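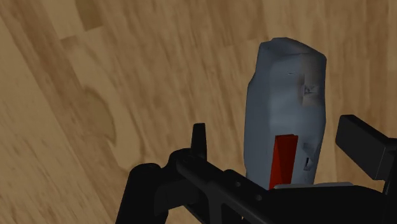 *Figure 4. Wrist view in the simulator: grey object between the left finger tip and the right finger pad.*

### Recording simulated grasps

1. Open the Deketbridge project and load the wood-surface workspace.
2. Select the wrist view. Check that both fingers show at the sides and the gripper bar shows below.
3. Press **Reset** and wait for the object to settle.
4. Press **Record**, then bring the gripper in until the object lies between the fingers, as in Figure 4.
5. Close the fingers slowly. Stop when the contact light turns green.
6. Lift, hold for two seconds and press **Stop**.
7. Mark the attempt *good*, *slip* or *miss*, then save.

**Note:** Keep slips and misses. The learning system needs them, and the Sturnari set of 3,422 attempts includes all three kinds.

**Note:** Scanned objects have uneven faces and may lack fine detail. Do not smooth them before recording.

**Caution:** Do not move the wrist camera partway through a set. If it has been moved, start a new set and enter the new position in the log.

**Caution:** Changing the finger model clears any unsaved attempts.

Attempts with no mark are left out of training. To find them, open **Review** and sort by *Mark*. Send faulty object models to Siriporn Kongkaew with the attempt number.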